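Ata n.º 6 da Comissão de Acompanhamento do Projeto Bralla
Demonstração de tarefas por condução manual e por telecomando

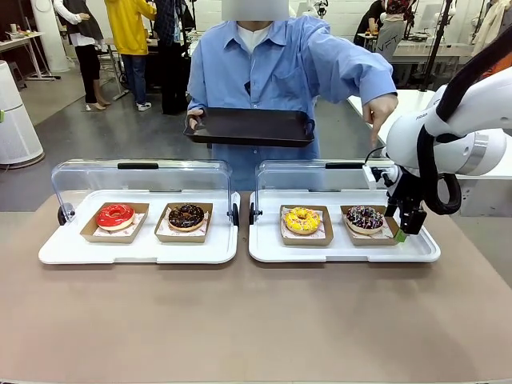 Aos 2 de maio de 2025, reuniu nas instalações da Trudenik a Comissão de Acompanhamento do Projeto Bralla, sob a presidência da Eng.ª Oliwia Żak, estando representadas a Trudenik, a Heffernan e a equipa de integração. Verificada a existência de quórum, foi aberta a sessão e aprovada, sem alterações, a ata da reunião anterior.

Ordem de trabalhos
1. Ponto de situação da recolha de demonstrações
2. Condução manual e telecomando: critérios de utilização
3. Posto de atendimento de pastelaria
4. Formação de operadores
5. Outros assuntos

Ponto 1. Ponto de situação da recolha de demonstrações
A equipa de integração informou que se encontram validadas 101 demonstrações da tarefa de recolha de caixas, de um objetivo de 500. Foram rejeitadas as gravações em que o operador corrigiu a trajetória a meio do movimento sem assinalar a correção no registo. A representante da Heffernan solicitou que as gravações rejeitadas não fossem eliminadas, dado o seu interesse para o estudo de situações de recuperação. A Comissão concordou, ficando as mesmas arquivadas em separado e excluídas do conjunto de treino.

Ponto 2. Condução manual e telecomando
Foi apresentada a comparação entre os dois modos de ensino. Na condução manual, o operador leva o braço com as mãos até às posições pretendidas; no telecomando, utiliza a consola Sultari a partir do posto lateral. A equipa referiu que a condução manual permite fixar com rapidez os pontos de aproximação, mas que a presença das mãos junto do punho do braço interfere com o registo visual. O telecomando exige cerca de 2 horas de adaptação por operador e produz movimentos mais lentos nas primeiras sessões.
Após discussão, foi deliberado, por unanimidade, reservar a condução manual para a definição das posições iniciais e de aproximação, devendo as demonstrações destinadas a treino ser efetuadas por telecomando.

Ponto 3. Posto de atendimento de pastelaria
Foi analisada a disposição do posto, composto por dois tabuleiros expositores lado a lado, com tampas transparentes articuladas, e por donuts colocados individualmente em caixas de papel pardo. Os trabalhos incidem sobre a aproximação da garra ao canto dianteiro direito da caixa colocada mais à direita, com uma pessoa atrás dos tabuleiros a apontar com o dedo para junto da garra.
A Eng.ª Oliwia Żak observou que o gesto do instrutor deve obedecer a uma regra uniforme, de modo que diferentes operadores interpretem da mesma forma o ponto de contacto pretendido. A Heffernan chamou a atenção para as coberturas variadas dos donuts e propôs que a ordem das caixas seja alterada entre séries, para evitar que a tarefa fique associada a uma única posição. A proposta foi aceite.
Ficou ainda determinado que as tampas permaneçam levantadas durante toda esta fase. A abertura e o fecho pelo braço serão tratados como tarefa autónoma, em data a fixar.

Ponto 4. Formação de operadores
Foi aprovado o plano de formação apresentado pela Trudenik, com início previsto para setembro. O guião do operador deverá incluir a norma relativa aos gestos de indicação e o procedimento de paragem durante a condução manual.

Ponto 5. Outros assuntos
A equipa de integração pediu a revisão do percurso dos cabos no punho do braço antes da próxima série. A Trudenik assumiu essa verificação e comunicará o resultado por escrito à presidência.

Nada mais havendo a tratar, foi encerrada a sessão, da qual se lavrou a presente ata, que vai ser assinada pela presidente e pelo secretário da reunião.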